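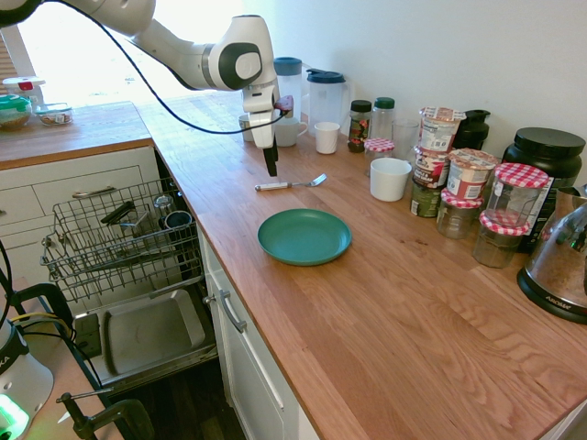

Niltosham共享工坊厨房，机械臂、叉子和青绿色盘子。

Skistura洗碗机装载套件试用
2023年10月11日

先说我的立场：我对“在家就能搭”的机器人产品一向没什么信心。Clirnell给Skistura写的产品页上，“周末完成”几个字放得比价格还大，看到这种写法我一般直接关掉。这回工坊里有人想买，钱从公用账上出，总得有个人认真用一遍再说话，就轮到我了。

Skistura本身不含机械臂，也不含夹爪，这一点页面上写得很小，下单前务必看清楚。买到手的是一套示教软件、一个装软件的小主机、一叠标定卡片和一本说明书。它要做的事情是让你带着机械臂把餐具从台面放进洗碗机上层碗篮，走上几遍，软件把动作整理成一段程序，之后自己重复。听着不难。

安装部分我没有太多怨言。接口标得清楚，主机启动也快。说明书把标定分成六步，前四步写得像样，第五步突然开始引用一个菜单，而这个菜单在我拿到的版本里改了名字，在另一层里面。我翻了半天才找到。官方论坛上早在一月就有人问过同样的问题，客服回复“下一版说明书会更新”。我手里这本显然没更新。

标定加上第一次示教，我一共花了超过7个小时。中间有一段是自己的错，台面坐标的原点取在了转角另一侧，L形台面上两段方向不同，软件不会提醒你选错了边。它只会很有把握地往错的地方走。急停按钮请放在手边，这句话说明书里有，但印在最后一页。

用了21天，说说各样餐具。

盘子是它最拿得出手的。带卷边的浅盘，平放在台面上，从边缘夹起，转成竖直，插进两排立齿之间，示教几遍之后动作挺顺。前提是盘子每次都得放在差不多的位置。挪开一掌宽，软件就报“目标偏离”，然后停住等人。停住我能接受，比硬来好，可是产品页上那句“随手一放”就该删掉。

叉子的问题大得多。平躺在木台面上的叉子很薄，夹指要贴着台面下去，高度设高了夹空，设低了刮木头。Skistura的下探高度只能按固定档位调，没有接触检测的选项，最后我在叉柄下面垫了一块薄毛毡才算能用。一个卖给家庭用户的产品，要用户自己找毛毡，我觉得说不过去。叉柄朝向也有讲究，示教时柄朝哪边，以后就得一直朝那边。

杯子我试得少。白瓷杯可以，纸杯别试，力度设定的最低一档仍然偏紧。透明杯子我没敢让它碰，软件里“透明物体”那一栏标着“测试中”，我就当它没有。

碗篮这边还有一个麻烦：它要求碗篮每次都拉到同一个位置。家里用洗碗机的人知道，碗篮是滑轨上的东西，拉多拉少全看手劲。Clirnell的办法是在滑轨上贴一条定位胶带，随套件附送。胶带粘性一般，蒸汽熏过几轮就翘边，我后来换成了工坊里的布基胶带。

作为比较，我以前用过Ruddock的示教软件。界面难看得多，字小，颜色也怪，但它允许你直接改每一个路点，出了错知道错在哪里。Skistura把路点全藏起来了，只给一条光滑的曲线和一个“重新学习”的按钮。程序跑得好的时候当然省心，跑得不好，你能做的就只有按那个按钮，从头再带一遍。我按了很多遍。 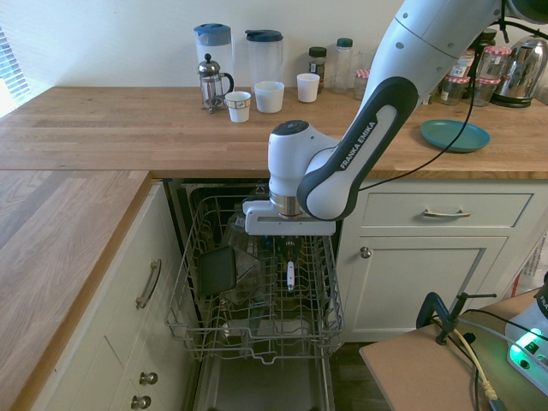 这套软件能不能把洗碗机下层碗篮也一起装了？
目前只支持上层碗篮。下层在菜单里有条目，点进去显示“即将推出”，没有给日期。

噪音、发热这些没什么可挑的，小主机放在柜子上很安静。更新是自动的，这我不喜欢。试用到一半的时候它自己升了一次级，原来存的两段程序要重新标定才能运行，屏幕上没有任何提示，我是看动作不对才去查的版本号。关闭自动更新的选项有，在网络设置里面，建议装好当天就关掉。

售后方面，我写过一封邮件问下探高度的事，隔了几天收到回信，态度客气，内容是让我参考说明书第五步。

要不要买，看你手上有什么。已经有机械臂，也愿意把台面腾出一块固定区域、盘子永远放在一个地方的，可以等降价了考虑。指望吃完饭往台面上一堆就走开的，手洗吧，或者自己弯腰装碗篮，那点功夫远远用不了七个小时。我给工坊的意见是先不买，试用机按期寄回，等他们把接触检测做出来再谈。寄回的运费要自己付，这一条写在退货条款的第二页。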